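Search this wiki Go Search

Grid-referenced dual-arm sorting

Grid-referenced dual-arm sorting is a method for teaching two robot arms to sort small mixed parts between a short conveyor and a set of trays. The work surface is divided into squares with tape, and every recorded demonstration is stored together with the square in which each movement begins and ends. The method was described by Ysaline Delorme and Bernd Seidel under the project name Bornement, and it is used mostly in laboratories that have little money for fixed tooling.

Background

Two-arm sorting cells in industry usually depend on fixtures. Each part has a known position, and the program of the arm is written for this position. When the parts change, the fixtures must be made again. Learning from demonstration avoids a part of this work, but it brings another difficulty. Demonstrations recorded by several operators tend to collect in the same comfortable area of the table, and a policy trained on them is weak outside this area.

Delorme and Seidel proposed to treat the table as a map. A square that has few demonstrations is visible in the records at once, and the next session can be planned to fill it. The tape is not used for calibration, and the arms don't need to detect it. It serves the people who place the parts. 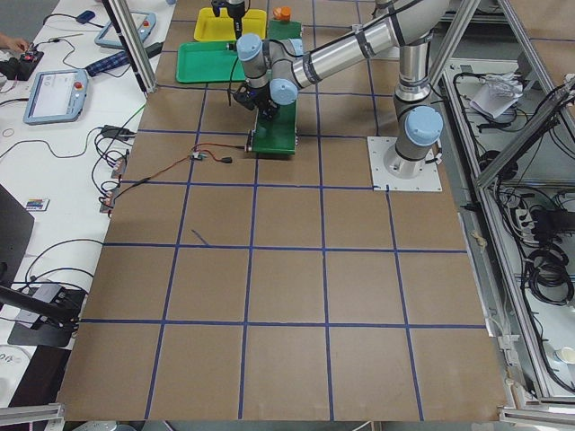

Does the tape need to be laid with great precision?

Small errors are accepted, as the squares only tell the operator where to place things and the arms take their positions from their own joints and cameras.

Equipment

The usual cell has two collaborative arms with two-finger grippers, a belt conveyor and plastic trays in different colors. Green and yellow are common because they are easy to tell apart from a plain brown surface. Trays may stand flat behind the conveyor or be moved to other squares between episodes. A teach pendant is kept on a side table within reach of the operator, so that the emergency stop can be pressed without walking around the cell.

The recording software used in the first work was Fandgate, which keeps the camera streams and the joint positions on one clock. A second program, Petridis, counts the episodes for each square and prints a table of the squares that are still poor in data.

Objects

The object set mixes shapes that ask for different grasps. Push button switches with mushroom caps are useful because the cap and the contact block have different widths, and the switch may stand upright or lie on its side. Cylindrical batteries lie on their sides and can roll if a finger touches them too early. Cells marked 4680 belong to a large cylindrical format, and the gripper opening must be chosen with this in mind.

A normal episode has one object moved by one arm. In a handover episode, one arm puts the object down on the belt and the other arm takes it from there. Direct handover in the air was left out of the first version, and it was added later by Njål Halvorsen.
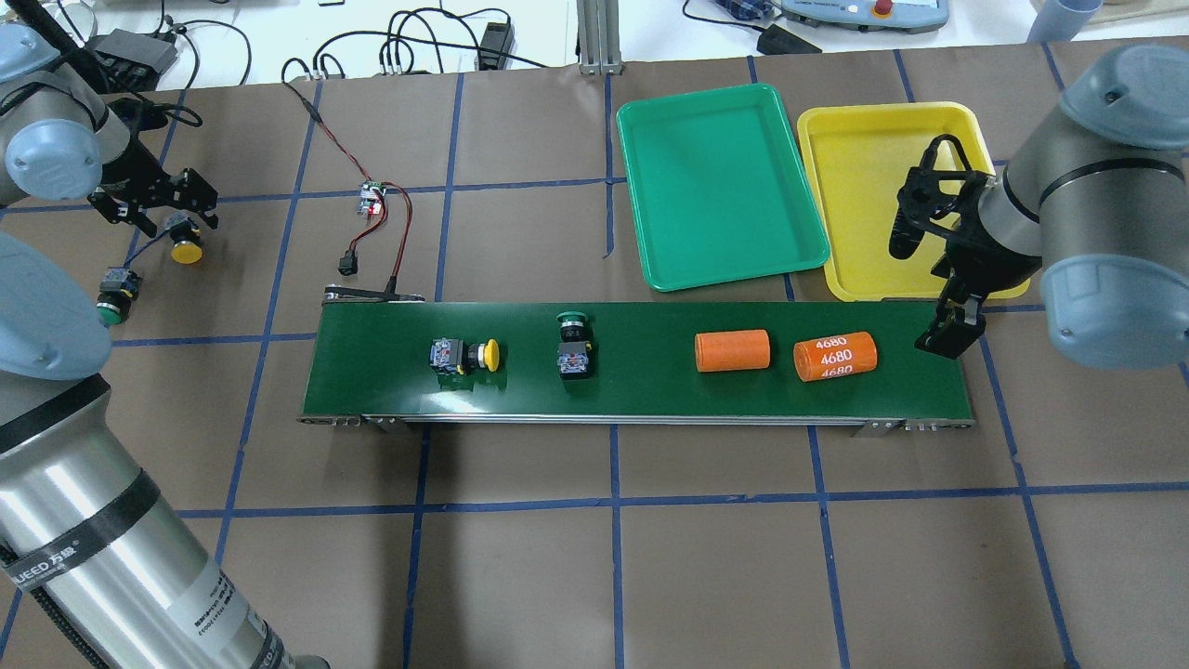
Gwenaël Collet

Recording procedure

The operator first places the trays and writes down their squares. The objects are then put on the belt or beside it, with some space between them, and both arms are brought to their start positions. Recording begins before the first movement and ends after the gripper has opened and moved away. An episode with a dropped object is kept, but it receives a separate label. In the original set, 3,000 episodes were recorded, and 1,000 of them were handover episodes.

It is advised to change the order of the objects between episodes. If a green cap always comes after a yellow cap, the policy can learn the order and ignore the color. The same care should be taken with the direction in which a switch lies.

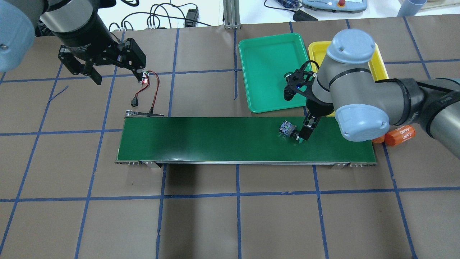 The belt adds a further question, namely whether it should move during a grasp. In Bornement the belt is stopped for every pick and runs only between picks. This makes the sessions slower, but the labels stay simple, and a missed grasp can be studied without asking how far the object traveled in the meantime. A version with a moving belt was tried in April by Anatole Courtois at Clirarex, who kept the same squares and changed only the time stamps.

Criticism

The main objection is that a flat grid says nothing about height. Two grasps in the same square can be very different if one object stands on another, or if a tray has a high rim. Courtois suggested adding a second index for height, with 2 levels, but this has not become common practice. It has also been remarked that a model may come to depend on the tape lines in the camera view. Halvorsen recommends recording a part of the episodes on a surface without tape for this reason.

See also

Learning from demonstration
Bimanual manipulation
Bin picking

Page last changed Saturday, August 9, 2025

Contact the editors | Copyright the contributors | Back to top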